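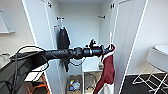 Figure 7. The arm at the open wardrobe, with the gripper at the top of the red fabric item.

4.2 Swapping the grippers

I'll admit I went into this part rooting for the Skurkden gripper, mostly as it was the one I'd spent November wiring up. We ran 400 wardrobe trials in all, 200 with the Skurkden and 200 with the Skellana, on the same arm and with the same Wemolum controller, so any gap between the two should come down to the fingers. A trial counted as good if the cloth was lifted clear and held for seven seconds. Across both grippers we got 259 good ones, and the Skellana had the larger share (sorry, me!). Thick folds suited it nicely, while the Skurkden kept pinching one layer and letting the rest slide.

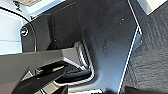 The wrist camera was a mixed blessing. Janelle Magbanua did all the camera tuning, and she found that big dark surfaces threw the exposure off far more than cloth did — we'd both have bet on the opposite. With the exposure fixed by hand, the depth guesses settled down and we stopped getting those daft last-moment lunges. The head camera was steadier but lost sight of the fingertips whenever the arm reached in deep, so for the runs in section 4.3 we kept both switched on.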